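Print this article | E-mail this article | 24 shares | Comments (3)

Budgeting for the robot before the robot arrives

13 July 2022

When Estov, a mid-sized supplier of furnished rental apartments, decided to look at two-armed robots for turning over its units, the first quote it received ran to a single page. It listed one price for the machine and one for shipping. The company's purchasing office spent the next five months finding out what was missing from it.

The largest missing item was software time. Estov's planners wanted to know whether a robot could work in their smaller layouts before they paid for one, and the integrator they chose, Ruris, would not commit to an answer without a simulation phase. That phase was billed separately at 124 hours. Half went to building rooms and furniture on the computer, and the rest to running the robot model through them.

Estov's managers had expected to pay for this work after delivery, as part of setup. Ruris asked for it up front and put it in a contract of its own. If the results were poor, Estov could walk away owing for the hours and nothing else. Most buyers who have been through a purchase like this say the separate contract is worth asking for, even when the vendor offers to fold the cost into the hardware. 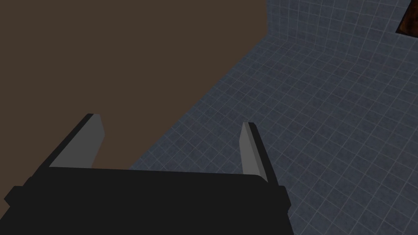 Simulated views, with parts of the robot in the foreground of each.

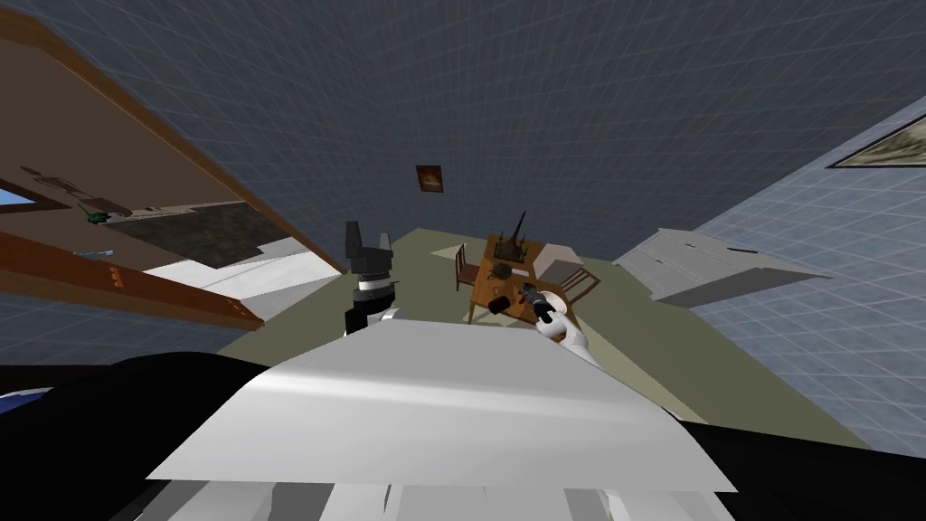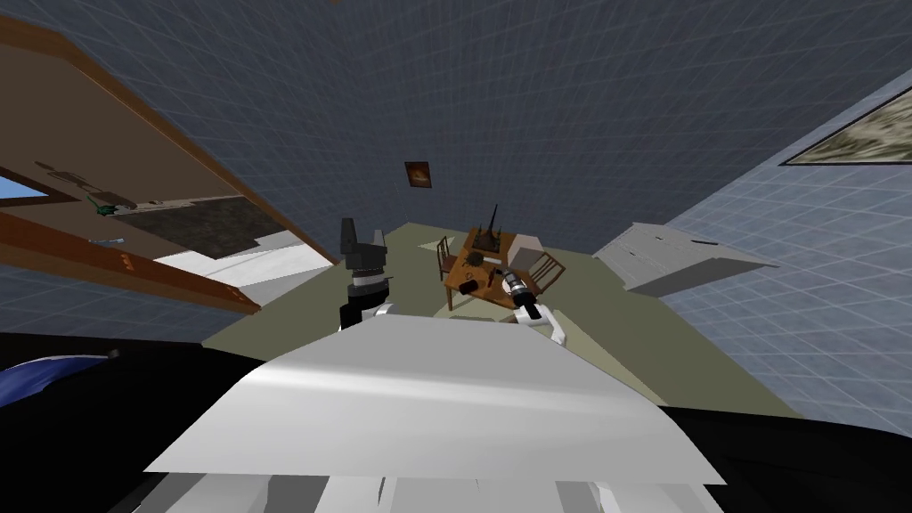

The second missing item was grippers. The quote covered one pair, with no spares. Ruris recommended a second pair on the shelf from the first day, and a third if the robot was going to be used on more than one shift. Estov bought the second pair and put off the third until December, when its new budget year opens.

Then there was the building. Charging needed its own circuit at the depot, and the freight elevator at one property had a door too narrow for the shipping crate. The electrical work was cheap. The elevator was not going to be changed, so that property came off the list, and the savings estimate had to be redone without its 30 apartments.

Training was the line most often argued over. Ruris offered a two-day course for four employees. Estov's operations side asked for more people and a longer course, and finance asked for fewer of both. They settled on six people over three days, with a refresher after the first 400 hours of operation – a number taken from the maintenance schedule so that both visits could be made on one trip.

Leasing came up late. A finance company called Istance offered a 24-month lease with service included, and on paper the monthly figure looked better than buying. The lease did not cover software changes, though, and Estov expected to need them each time it refurnished a unit. A competing offer from Ko, a smaller reseller, included four software updates a year but had a steep fee for early return. Estov asked both to price the same list of work, and the gap between them came to less than the cost of a spare gripper.

In the end the company bought one machine outright and held back part of the budget for a second. The decision on that one depends on how many apartments the first can cover in a week, and on whether the simulated rooms can be reused for new layouts at a lower hourly rate. Ruris has said they can. The rate is still being negotiated.

E-mail this article | Print this article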